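Flullomness – Home and Family – How-To

How to do a toy clear-out in one morning

Did this again in May, third year running, so writing it down before I forget the order. Works for one room. If you have toys in four rooms, carry it all to one room first, that's a seperate job and you should do it the night before.

You need: trash bags, a roll of painter's tape, a marker, a few bins with lids, a shoebox, a bowl for odd bits. Coffee.
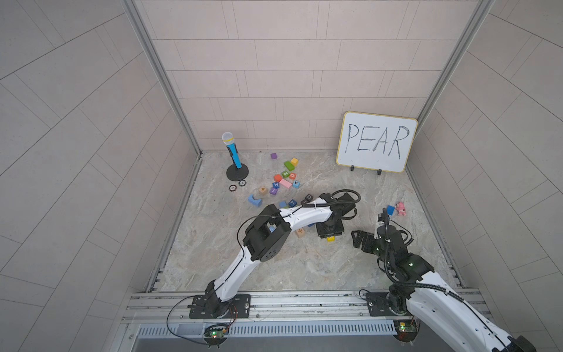
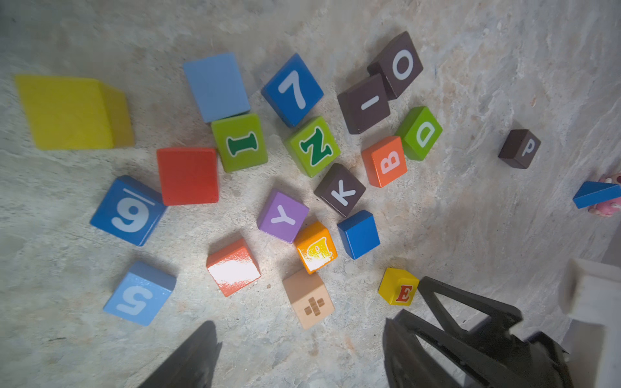
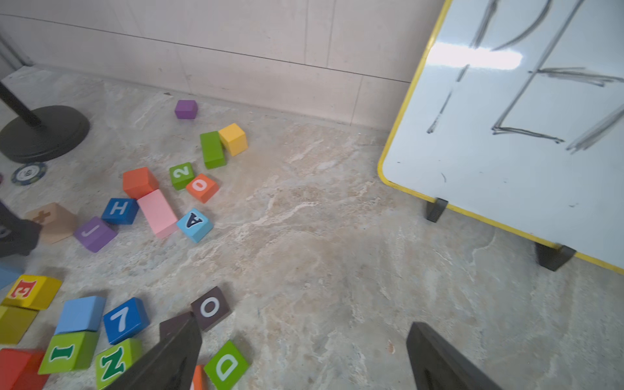

First: the PEAR board and the toy microphone. Second: blocks. Third: poker chip by the black stand.

1. Everything on the floor

All of it. Don't sort out of the bins, you'll look at the top layer and call it done. Tip them out. Closet too, and under the couch, and the bag in the car.

Keep a walking path to the door. I skipped this one year and stepped on a barn.

2. Set a timer

30 minutes for the first pass. This pass is only trash and obvious stuff. Broken plastic, dried-out markers, party favors, stickers with no stick left, empty bubble bottles. Do not play with anything. Do not read the books. Do not start fixing the train.

When it goes off, stop and take the trash bag outside. Not to the hallway. Outside. Things crawl back.

3. Make piles by kind, not by kid

Used to do a pile per kid and it turns into a fight over every car. By kind is faster:

Building – blocks, bricks, magnets
Pretend – kitchen food, doctor stuff, dress-up
Soft – plush, dolls, puppets
Games and puzzles
Art
Vehicles
No idea

Write each one on painter's tape and stick it to the floor where the pile goes. Tape comes up clean on tile. On old wood, test a corner first.

The no idea pile will be the biggest one for a while. Fine. Keep moving.

4. Odd bits go in the bowl

Dice, chips, game pieces, doll shoes, the tiny key to something. Don't hunt for where each one lives. Bowl. When the games pile is done, sit down with the bowl and match what you can. Whatever is left goes in the shoebox, write the month on the lid. If no one asks for it by the time you do the next clear-out, the shoebox goes.

I did throw out a chess queen this way. We use a salt shaker now.

5. Puzzles

Put the puzzle together or don't keep it, that's the rule in our house. Small ones take a minute. For big ones, give it to the kids as a weekend project and leave it on a tray. Pieces missing – decide right there. One missing piece on a farm puzzle, no one cares. On a map it drives me nuts.

Cut the picture off the box, put it in a zip bag with the pieces. Boxes take up half the shelf.

6. Wash while you sort

Hard plastic: dishpan, warm water, dish soap, rinse, towel. Anything with batteries gets a damp cloth only, and take the batteries out first if they've been sitting a while.

Plush: pillowcase, knot it, cold and gentle. Air dry. Read the tag first if it has a voice box in it.

Wood: barely damp cloth, dry right away. Don't soak wooden toys, the paint lifts and the corners go fuzzy. If there's marker on it, a little baking soda on a wet finger will get most of it.

Dry erase boards get that gray haze after a while. Rubbing alcohol on a paper towel, then wipe with plain water. If you've got permanent marker on there, scribble over it with a dry erase marker and wipe both off together, might need a couple goes.

7. Keep, away, gone

Every pile gets split into 3.

Keep out – what they reached for this month.
Away – still good, put in a lidded bin on a high shelf, swap it back in later.
Gone – outgrown, doubles, anything you hate the noise of.

Away is the part that makes the room work. Half the toys out, half up high, swap when they get bored. Kids act like it's a birthday. I swap when the weather changes, that's all the system there is.

Let them pick some of the keep pile. Not all. My son would keep a bread tag.

8. Bins

Clear ones if you can. We have the Grallura flat ones with the snap lids, they stack OK but don't drop them in winter, corner of mine cracked in the garage. Shallow beats deep, always. Deep bins get dumped.

Label with a word and a little drawing so the ones who can't read yet can put stuff back. Low shelf for building and vehicles. Art goes up where you can reach it and they can't. Learned that with the hall paint.

9. Get rid of the gone pile the same day

Load the car before lunch. If you're near Toledo, the Nurkenness thrift takes toys at the side door, mornings only, ask for Ronaldo Bezerra if you've got anything bulky like a play kitchen. They don't want plush or puzzles with no box. (Yes, I know, see step 5. Keep the boxes for the ones you're giving away.)

Older stuff – anything from around 2000 or before, hand-me-downs from a cousin's attic – check for recalls before you pass it on. Chipped old paint, I just bin it.

Selling: only worth it for big things or full sets. Bundle the rest and price it to be gone by dinner. I made $376 one year, mostly off a swing set, and it ate two weekends, so wouldn't do that agian.

10. Sweep last

Sweep, then mop, then put the keep bins back when it's dry. Check the dustpan for game pieces before you tip it out.

Few other things

Batteries: one drawer, one screwdriver that lives in the drawer.

Library books will turn up. Put them by the door now.

Grandparents – tell them before the holidays what you kept, not after.

If you run out of steam at step 6, skip the washing and go to 7. Dirty and sorted is fine, you can wash a bin at a time during the week.

Next one up is the coat closet, will post when I've done it.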